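Research & Innovation | Robotics

Two Hands, One Hanger: Teaching Robots From Fewer Demonstrations

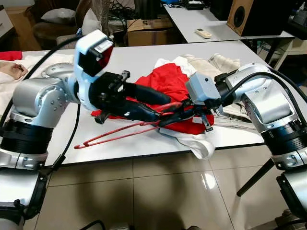

Household tasks remain hard for machines, and clothing is among the hardest. At the Nustdale laboratory, a team led by Senthil Nair recorded 2,489 demonstrations of two-armed garment handling, then asked how many of them a robot needs to learn from.

The method, named Werketti, ranks each recording by how much it adds to the rest. A model trained on the top 339 matched one trained on the full set in six of the eight tests - a result the team now plans to check at a second site in Flirndale.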